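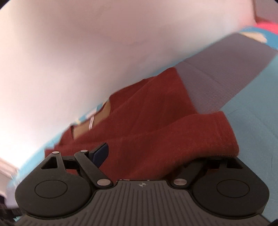 A hand-held gripper closes on a piece of red knitted fabric during comparison work at the Hultent test laboratory.

Hultent Publishes First Results of Hand-Held Gripper Comparison

WUTUMBERG, Mon 9 June – Hultent today released the first results of its comparison of hand-held grippers for work with textiles and other soft goods. The study covers seven gripper designs, each operated by hand by the same group of trained staff at the company's Wutumberg laboratory.

A total of 3415 grasps were recorded over 10 weeks. Operators picked up, moved and set down knitted and woven items of different weights, and every attempt was scored for grip, slippage and marks left on the cloth. The camera on each tool was kept at the same settings throughout.

Designs with wide, rounded finger pads dropped fewer knitted items than those with narrow tips. Narrow tips did better on thin woven cloth lying flat on a table. Differences between linkage types were small once operators had completed the training period, and Hultent does not consider them large enough to guide a purchase.

"Customers have asked us for figures they can set side by side, taken under the same conditions and by the same people," said Rekha Mathur, Head of Handling Research at Hultent. "Soft items fold and shift as the fingers close. A gripper that performs well on boxes may need different pads before it can be used on a sweater."

The comparison was carried out with Pimentel, which supplied the test garments, and with Evari, whose controller will be used when the same finger designs are mounted on a robot arm. Six of the seven designs will go forward to that second stage. The remaining design has been returned to its maker for changes to the pads.

Results from the arm-mounted tests are expected in November. The full scoring sheet and the list of test items are available on request from the Hultent press office.

About Hultent
Hultent tests and supplies gripping tools, cameras and controllers for warehouses, laundries and garment manufacturers. The company is based in Wutumberg.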